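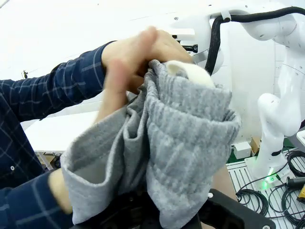 Plelix Garment Handling Station – Operator Guide
Section 8: Working Alongside the Arms

Print this page | E-mail this page
Filed under: Guides > Workplace Automation > Garment Handling

8.1 Purpose of this section

This section applies to garment staff at the Nurnel workroom who are assigned to the two-arm station. It replaces the interim instructions issued in May. The station takes over the repeated lifting and holding of knitwear and pants. Sorting, dressing of mannequins and final inspection remain the work of garment staff.

8.2 Changes to staff duties

Staff who formerly handled every piece by hand will now prepare garments, present them to the arms and check the result. Each shift is assigned one lead operator, who holds the authority to stop the station at any time. No employee is required to work at the station before completing the Dresura training module.

8.3 Presenting a garment

1. Confirm with the lead operator that the arms are in hold mode.
2. Empty all pockets. Remove pins, clips and loose tags.
3. Turn the garment right side out and open any cuff or waistband that has folded in on itself.
4. Bring the garment to the grippers with both hands. Keep fingers outside the gripping surfaces.
5. Release the garment only when the lead operator calls "held."
6. Step back from the table before the arms are returned to run mode.

CAUTION: Do not reach between the grippers while the station is in run mode. Sleeves must be buttoned at the wrist or rolled above the elbow.

NOTE: Soft knits may drape over a gripper body. Clear the fabric by hand in hold mode only – never pull it free while an arm is moving.

8.4 Holding pants at the waist

1. Present the waistband so that each gripper closes on one side of it.
2. Check that the legs hang toward the tabletop and are not twisted.
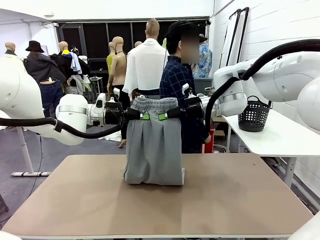

Will the station reduce the number of garment positions?
The current staffing plan keeps all 11 positions and reassigns two of them to station lead duties.

3. If the waistband slips, call a stop and begin again from step 1.

8.5 Reporting

Record every stop on Form 1767, including stops of a few seconds. Completed forms go to Hamidreza Heydari, Workroom Operations. Reports are used to adjust the station – they are not used in staff reviews.

Revised Jul 3, 2018
2 comments | 8 shares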